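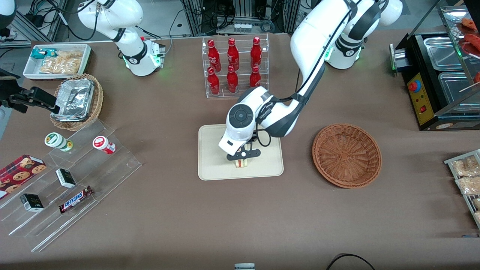 Slide 2: The meal deal and the British lunch hour

Morning all. Olanrewaju asked for something light before the pensions session, so: sandwiches.

We surveyed 923 office workers in Harinden. More than 54 per cent eat at their desk. (Pause. Let them look guilty.) Average time away from the screen, 9 minutes, most of it queuing.

Mention Ekene's theory that the crisps are the real purchase and the sandwich is paperwork. Don't do the egg joke. It died in August.

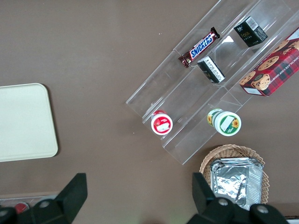
Cream tray and clear stepped rack, both on a brown tabletop.

Slide 3: What people say they want

A proper chair. A door that shuts. Hot soup, until you tell them the price.

Click on to the Ranero canteen figures, then hand over to Ekene. If we're running late, skip Ranero and take questions.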